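Living apart, on purpose: one couple on the two-flat marriage
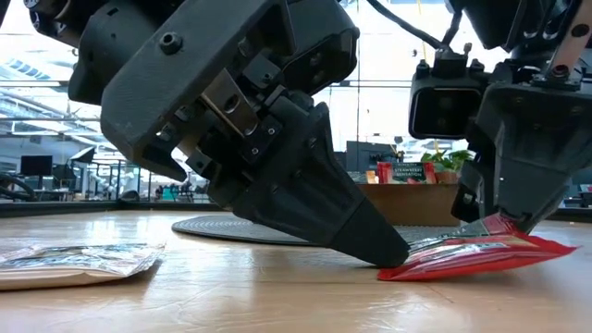

01/04/2021

They've been together eleven years, married for most of it, and have never shared a front door. Her flat is over the Roretti bakery. His is 208 steps away, he counted once in the snow and has been telling people ever since. Both asked to be kept anonymous, mostly on account of his mum, who still thinks it's temporary.

We spoke by phone, them on speaker at hers, kettle going more or less throughout.

So why not just move in? She's had that one a lot. "We tried it. Three weeks, when his boiler went. I was sleeping in my coat on the sofa by the end to get away from the radio." He says the radio was on low. She says there's no low at five in the morning.

He works early shifts, she teaches evening classes. On paper they'd hardly meet even under one roof. "We'd just have been two people annoyed by each others washing up," she says. Instead there are set nights. He comes over with a bag, they cook, phones go in the bread bin. Sundays are left open and get argued about.

Money comes up, obviously. Two rents. His is 1,000 a month, hers is 1,150 with the bills in, and yes, they know what they could get for that put together. A house, her sister says. With a garden. "I don't want a garden," he says. "I want to go home and eat cereal for dinner and not have a chat about it." Laughter from the other end, a bit of a pause after it. She adds that it's cost them holidays, and she does mind that some years. They got as far as viewing a place in Brenderitz in February last year, two bedrooms, nice light. Drove back not speaking. Neither of them rang the agent.

Then lockdown, and the rules about households. Most people I've asked about that spring have a story and theirs is rougher than most. They had to choose. For a bit they didn't, and met on the pavement with coffees like teenagers. "That was the lowest we've been," he says. "I thought, this is stupid, I'm married to her and I'm stood by a bin." They ended up at hers. It lasted longer than the boiler did. He got headphones. She got, her words, a door wedge and a firm tone.

Did it change their minds? Both talk at once here so I've pieced it together from the tape. She'd expected to hate it and hated about half. He liked being there when she came out of a bad online class. He didn't like having nowhere to be in a mood. When they were allowed to, he went back to his, and she cried and then slept for ten hours.

I ask about jealousy, as readers always do. He's a bit short with me. "If I wanted to be up to something I could do that from a shared bed. People do." She's more patient. Early on there was a wobble, a night he didn't pick up and she walked round in her slippers. He was asleep with the telly on. She's had a key since then and has used it 3 times, one of them for a borrowed casserole dish.

Advice for anyone tempted? She says tell your families early and in one go, don't let it dribble out. Agree who goes where when someone's ill. (They do his place, bigger bathroom.) He says live close. They have freinds who tried it across town and it just turned into dating with more buses.

Anniversaries are at Fodetti, same table by the coats if they can get it, then they each walk home. Or they don't. She says that bit is still nice, not knowing when they sit down.

As for later on, old age, knees, all that, they've talked about two flats in the same building. His mum has been told it's a thought.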